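Painter's tape for laying out a grid – does it leave residue?

tapemeasure_joe
26 Sep 2024
I want to mark out squares on my garage bench top before I cut floor tile for the back hall. I'd rather not use pencil because it rubs off when I slide things around. Has anyone left blue tape down for a few months? The bench has an oil finish from January and I don't want to strip it.

Varnia
Blue tape is fine for a couple of weeks. After that it depends on the sun. Mine sat by a south window and came up in little shreds. I spent an afternoon with mineral spirits.

kettle50
Disagree. I've had a grid on my sewing table for two years and it peels clean. No window in that room, though. Press the edges down hard or they catch on fabric.

Zollwood
Two years on laminate is not the same as two years on an oil finish. Oil stays a bit soft. I would test a strip underneath the bench first, where it won't show.

Ctibor Paulík
I go with kettle50. Tape grids hold up well enough if the squares are big. Snap chalk lines first, run all the strips one way, then cross them. Don't stretch the tape as you pull it off the roll. It shrinks back later and your lines go wavy.
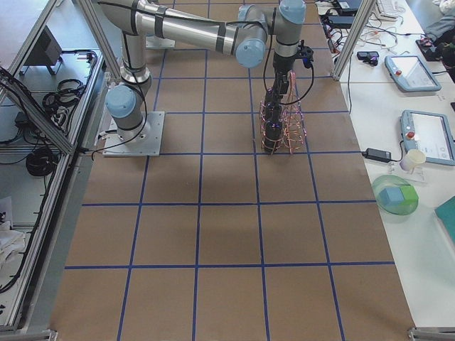
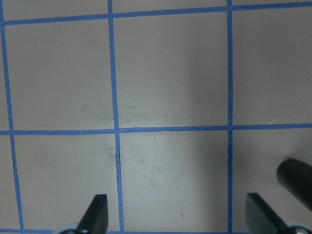 Blue tape grid on a tabletop, two views. Small kink in the middle strip in the second one.

tapemeasure_joe
Thanks. How wide are you making the squares? My tile is 9 inch.

Ctibor Paulík
Match the tile plus the grout joint, measured center to center on the tape. If you measure from the tape edge, stay on the same edge the whole way across.

Varnia
Still say it's a lot of trouble for tile. You'll knock grit all over it and the edges will lift. Buy a cutting mat or scribe the lines with a knife.

Zollwood
He just said he doesn't want to damage the finish. A knife line is permanent.

Varnia
So is the gunk from old tape, ask my windowsill.

kettle50
Heat gun on low takes care of that. Go slow and pull it back flat over itself. Pulling straight up is how you lose finish.

tapemeasure_joe
I put a test strip under the bench tonight. I'll leave it until the tile comes in and post what it looks like.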